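Print this page | E-mail this page

5 Jun 2021
Thabiso Gumede

4. What crack spacing can and cannot say about the age of a mud-plastered wall

4.1 The claim

The idea that an earth-plastered wall can be dated by its cracks has been passed around building conservation for a long time, and it has a strong pull. Dating a wall by other means costs money, takes weeks, and often requires a piece of the wall. A method that needs a tape, a notebook and an afternoon is bound to find friends. In its usual form the claim runs like this. Fresh mud plaster shrinks as it loses water and breaks into large plates. With each wet and dry season those plates break again. The average plate on an old wall should therefore be smaller than the average plate on a young one, and if the rate of breaking is known, the age can be read off a chart.

The chart most often copied is the one drawn up for the barns at Flatstead. It is a handsome chart. It has a smooth falling curve and a narrow band either side of it, and it has been reprinted in at least two training handbooks without the paragraph that came before it, in which its makers warned that it applied to one clay pit and one way of mixing. I have no quarrel with the makers. My quarrel is with what has been done with their curve since, and this section sets out why I think most of the ages given by it should be dropped from the record until they can be backed up in some other way.

4.2 The sample

We measured 76 wall panels at two sites. The first is the group of farm buildings at Flatstead itself, where the chart began. The second is the walled yard at Tesitz, where the building accounts survive and give the year of plastering for every stretch of wall, along with the names of those who were paid for it and, in one case, a long complaint about the quality of the straw. A panel was any area of plaster with a clear edge on all sides, whether that edge was a post, a door opening or a change in the mix.

Across all panels we measured 2271 plates. Each was measured along its longest line and again at right angles to it, by hand, by one of two people. Both people also measured the same 10 panels without seeing each other's notes, and the agreement was poor enough to worry us. It was fine for large plates with open cracks. It was bad for small plates, where one measurer would follow a hairline and the other would treat it as a scratch. This matters a good deal, as the whole argument for old walls rests on the small plates.

I would ask anyone who holds a table of crack ages to check whether the person who did the measuring knew the supposed age of the wall beforehand. At Flatstead, they did. It is printed in the original notes that the barns were visited in order of age, oldest first. I don't suggest bad faith. A person who expects small plates will look hard for fine lines, and will find them.

4.3 Surfaces and viewpoint

A second difficulty lies in how walls are recorded. Most of the older entries were made from prints and not from the wall, and many of those prints were taken at a slant, along the face, to make the relief stand out. A slanting view makes the far plates look smaller and closer together than the near ones. Figure 8 includes a rendered surface on which the effect is plain to see. The correction for it is simple if the angle is known. In the older records it hardly ever is, and I have found no entry that gives one.
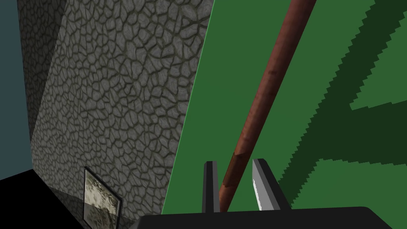
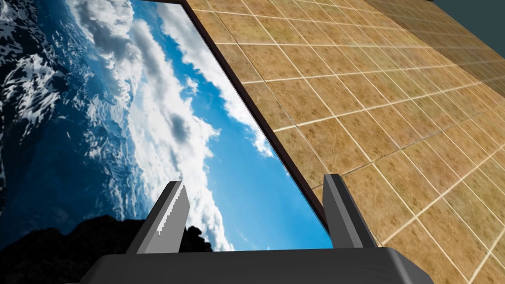
Figure 8. Computer-rendered views. The first has a wall with a cracked-stone texture, seen at a steep angle; the plates are compressed towards the left.

Defenders of the method reply that such errors will even out over a large sample. I doubt it. Errors even out when they fall on both sides of the true value. An uncorrected slant can only shrink a plate along one direction, never stretch it, so a set of slanted prints will always make walls look older than they are. Adding more of them gives a firmer wrong answer.

4.4 Results at Tesitz

If crack spacing records age, Tesitz ought to show it clearly. The clay came from the same bank throughout, the walls face the same yard, and the dates are not in dispute. We ranked the panels by mean plate width and compared the ranking with the accounts.

The match was weak. The oldest stretch, on the north side, does have small plates, and had we stopped there we could have written a cheerful paper. But the stretch with the smallest plates of all is among the youngest. According to the accounts it was plastered in August, in one coat, by a crew that was being paid by the length and wanted to be gone. The plaster was put on thin and it dried fast. Thin coats crack into small plates and thick coats into large ones, a point that any plasterer could have made and that several did make when we asked them.

Once thickness is taken into account, very little is left for age to explain. We could measure thickness at only 8 panels, where a broken edge or an old fixing hole gave a clean section through the coat. In those panels, plate width follows thickness closely. It would be foolish to build a grand rule on so few, and I am not going to offer a replacement chart. I only note that the same caution was not shown by those who built the first one.

4.5 Results at Flatstead

The Flatstead barns do better, and this deserves a fair hearing. Here the older walls do, on the whole, have smaller plates, even after our second measurer went over them again with no dates in hand. The band of error is much wider than the printed one, wide enough that two neighbouring age groups on the chart can't be told apart, but the slope is real.

What causes the slope is another matter. The older barns at Flatstead were built with thinner coats than the later ones. Their wall cores are also different: woven sticks in the early barns, sawn laths in the later. A coat over woven sticks is uneven by nature, thin over each stick and thick between, and the cracks tend to follow the sticks. So age, thickness and backing all change together across the site, and nothing in the layout of the barns allows them to be pulled apart. A curve drawn through such data may well be useful for sorting one Flatstead barn from another. It has no business being carried to a different parish.

It has been carried, all the same. The Mnguni guide, used widely by survey teams, prints the curve with the site name removed. The later Ovach worksheet goes a step further and turns it into a box to be filled in, so that a surveyor writes down a mean plate width and copies out a year beside it. No range is asked for, and there is no space in which to put one.

4.6 Re-breaking

The last support for the method is the notion of re-breaking: that plates go on dividing year after year. I looked for evidence of this and came away with less than I had hoped for. Most cracks in our panels had soft, dirty edges of the same kind, which would fit a single early episode of cracking followed by a long period in which not much happened. Fresh, sharp cracks did occur, but they were grouped near door frames, at corners and below leaking gutters. Those are places where walls move or get soaked. Their number says something about hinges and roofing and rather little about the calendar.

Limewash makes the matter worse. A washed wall hides its fine cracks until the wash itself flakes, and a wash has a crack pattern of its own. On several Flatstead panels neither of our measurers could say with confidence which of the two patterns they were looking at. Those panels were kept in the count, and readers who think they should have been thrown out may be right. Leaving them out makes the slope slightly weaker and changes none of the points made so far.

4.7 Use of existing ages

Ages taken from plate width alone should be marked as such wherever they appear. Where a record gives a year with no method stated, and the survey was made with the Ovach worksheet, it is safest to assume that plate width was the method. Notes on coat thickness, backing and wash should be made at the same visit, along with the angle of any print taken. None of this will rescue the old entries, many of which come from walls that have been replastered or pulled down, and for those I can see no honest course except to leave the age blank.

Contact | Copyright | Back to top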